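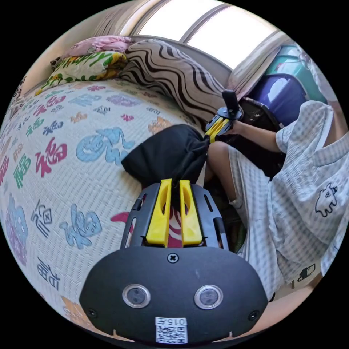 Dương wrote in to ask whether a gripper that drops one thing in every batch is broken or just badly looked after, and could I please answer in plain words. Fair enough! I've had that same question in so many forms that it finally got me to write this page.

Home | Grippers | Repairs | FAQ | Contact

Gripper slips, jams and pinches: your questions
Thursday, November 8, 2018
190 shares | 14 comments

What went wrong with the Pultell hand units?

Short version – the fingers stopped closing all the way. You'd squeeze the handle, the tips would come together nicely on something firm, and then on anything soft (a bag, a sock, a folded shirt) they'd stop a hair early and the thing would slide out. I went through 464 logged grabs from my two units and found 318 good ones. The rest were slips, and nearly all of them were on fabric.

So is it a sensor fault?

That's what I thought too, and I lost a whole weekend to it. I cleaned the windows, swapped the cable, reloaded the settings, swapped the cable back. Nothing changed. The trouble was in the slide the fingers ride on. Lint gets packed into the far end of the track and makes a little felt cushion, and the fingers bump into it before they've fully closed. If you work on beds and couches like I do, you will get lint. Sorry!

How do I check mine?

Power it off first. Close the fingers on a strip of plain paper and tug. If the paper comes out easily, shine a flashlight down the track and look for gray fuzz. Mine was way down in there and I needed a wooden toothpick and a lot of patience. Don't blow it out with canned air, I tried that and only drove the stuff in deeper.

Can I take the housing apart?

You can, but go easy on the screws. I over-tightened one putting it back together and the body bowed just enough to make the fingers rub on one side, so then I had a second fault that I'd caused all by myself. Snug is plenty.

Is it a safety problem or only an annoying one?

Bit of both. A slip on its own is just annoying. What worries me is what people do next, and I mean me as well: you squeeze harder, you lean in, and your free hand goes in to help. I got the skin between my thumb and finger caught that way. It was a blood blister and some bad language, no worse than that, but the fingers let go of the jam all at once and there's no time to pull back. Keep your free hand out of it. If two people are sharing a bed or a table, agree on who's reaching before anybody reaches.

What about bare arms and legs?

I work in shorts at home half the year so I'm not going to lecture. Just know where your knees are. If you're sitting close to the thing you're picking up, grab from the side that's away from you.

Does the Lasgate finger set fix it?

Sort of. The Lasgate tips are grippier, so you get fewer drops even with a dirty track, and for a couple of weeks I was thrilled with them. But the lint keeps building up and you don't notice until it's really jammed. I'd clean first and then decide whether you still want them.

How often should I clean the track?

I do it at the end of every day that involves bedding or towels. For hard stuff like cups and boxes, once a week has been fine for me.

Will there be a proper repair?

Kustusham, the shop where I bought mine, told me a brush strip for the end of the track should be in stock in December. I've got one on order and I'll update this page once I've put some hours on it – no promises until then.

Comments

toothpick_tess: Did the paper test on both of mine and one failed right away. So much fuzz!!

Benchrat: Would a pipe cleaner work in place of the toothpick? I'm scared of snapping wood off in there.

Reply from the author: Haven't tried it, but watch that the wire end doesn't scratch the track.

halfspeed: Mine slips on hard things too, and the track is clean. Any ideas?

Reply from the author: Sounds like a different fault. Check whether one finger is rubbing, and send me a note through the contact page.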